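Drestgate, 13 October 2026 – Emham Library Services has completed the relocation of its Drestgate lending collection to the Zekow Street centre. The transfer covered 1,000 catalogued items, principally hardcover fiction and periodicals.

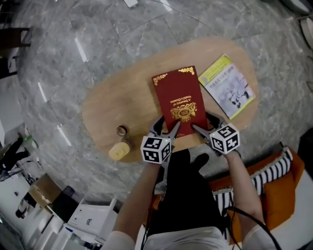

Shelving runs are set at 40 cm depth. Relative humidity in the stack area is held by a split system supplied by Hosseinzadeh Mechanical.
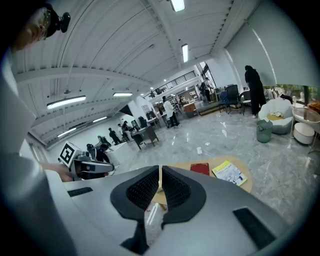
According to Zekow, the ducting was rebalanced in June and noise at the reading tables remains within specification.
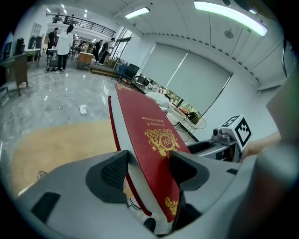 Loans resume under existing borrower numbers. Returns are accepted at both addresses for 11 weeks – after that, at the new centre only.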